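Sowerby floor reviver by Colasell: does it do what the tin says?

Reviewed by Maureen Tunstall
5/22/21

I have been promised a "like new" floor by a good many tins over the years, and I still own a sander. So when Colasell's Sowerby reviver started turning up in every DIY shop near me, with a label claiming it lifts grime, feeds the wood and leaves a finish in one go, I bought a tin with my own money and kept the receipt.

The instructions are short. Sweep, wipe on with a cloth, leave for 8 minutes, buff off. It doesn't say what sort of cloth, or what to do if your floor has been waxed before, and I'd have thought that mattered. I rang the helpline and was told "any soft cloth". An old pillowcase shed fluff into everything, so I went back to a cotton tea towel.

On plain oak boards in the hall it did a fair job. The greyness by the door went down a bit and the smell had gone by the next morning. Scratches stayed where they were. Anything deeper than a scuff needs filler, whatever the label hints.

Inlaid floors are where I'd be careful. The tin says "suitable for all patterned wood", but a floor with lots of small pieces has lots of seams, and the stuff sits in them and dries to a pale crust. I got it out with a cocktail stick -- a whole evening gone on one corner. 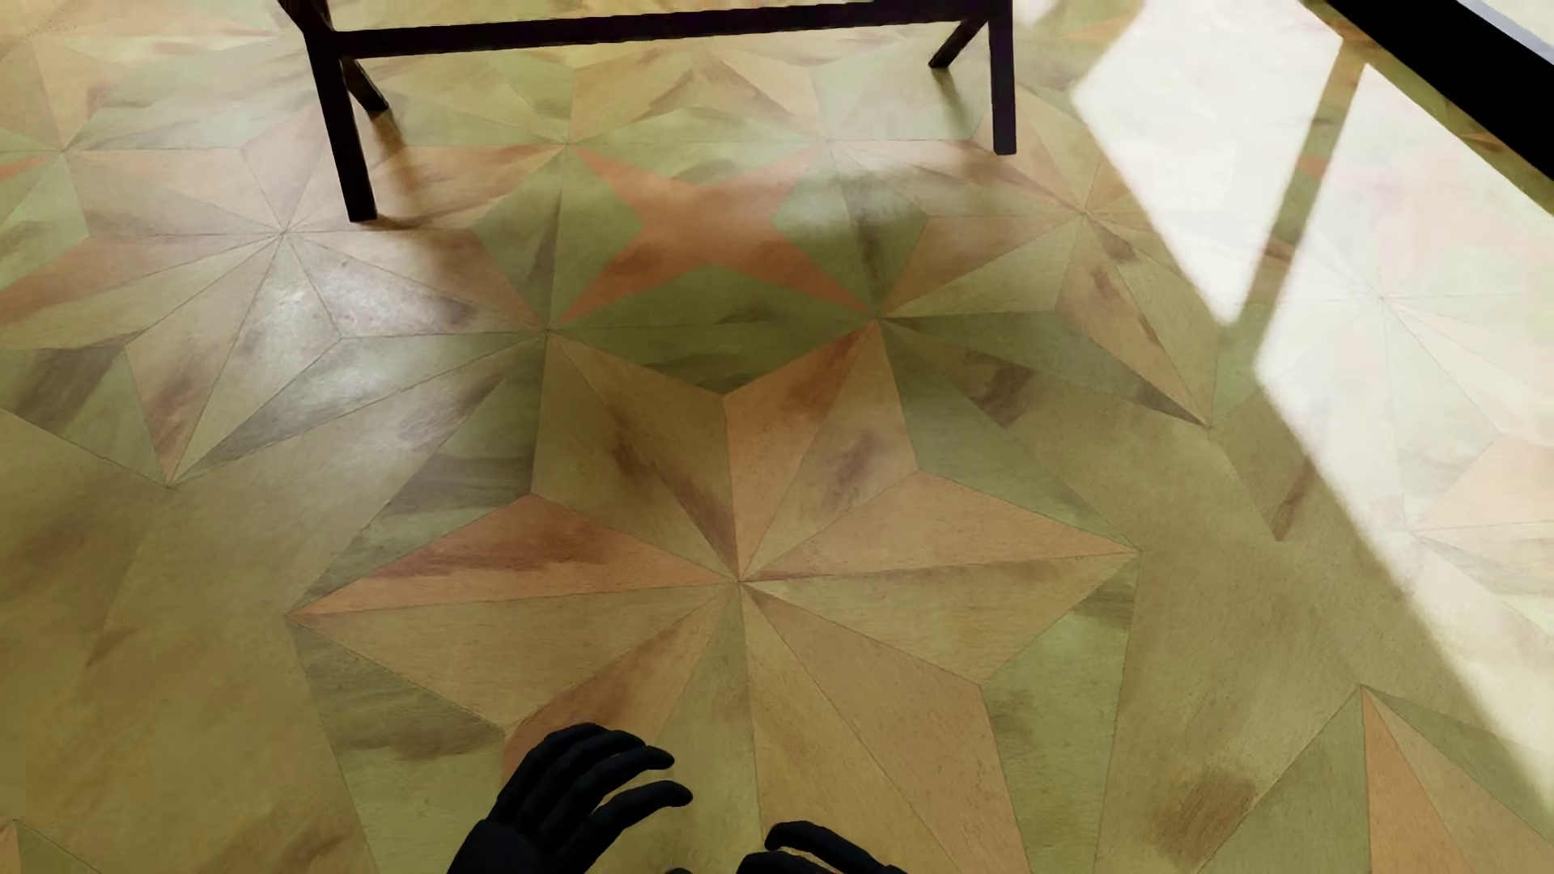 Star-pattern floor in greens, tans and orange, with dark seams between the pieces.

Lacey Sedgwick, who lays floors for a living, thinks one-step products are a poor idea on mixed colours full stop. Her worry is that the darker pieces take up more oil and you lose the contrast. I saw a little of that on my test corner, though I wouldn't swear to it.

Then there's the shine. The label says "satin". I'd call it slippery for the first two days, and I kept to the edges in my socks. 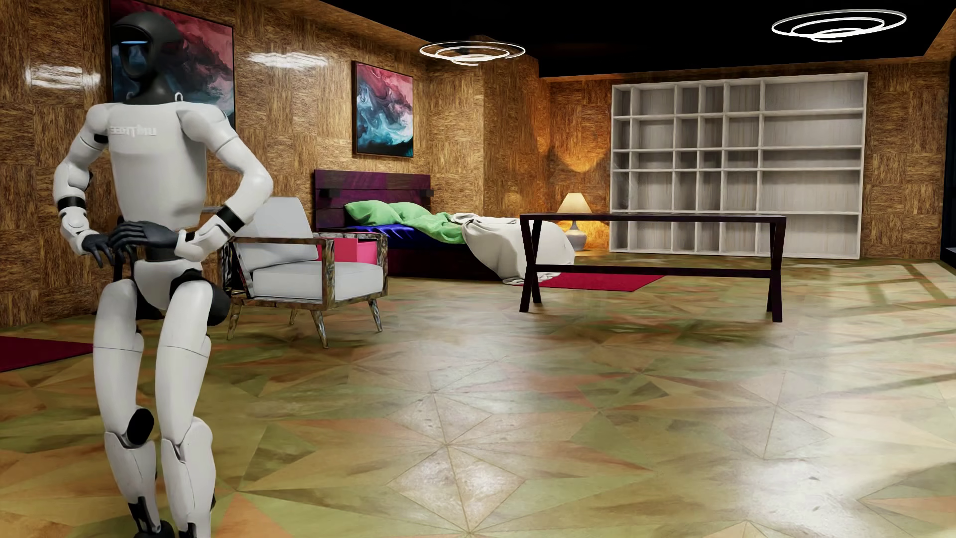

A Unitree humanoid in a furnished room, knees slightly bent and hands together at the waist.

Coverage is the other sore point. I got through nearly a whole tin on the hall and half the landing. Plongate's plain oil is duller to look at but goes further, and it has never left a crust on me.

Would I buy Sowerby again? For bare oak boards, perhaps, if it was on offer. For anything inlaid I'll stick with the Plongate and a bit more elbow work. The rest of the tin is in the shed.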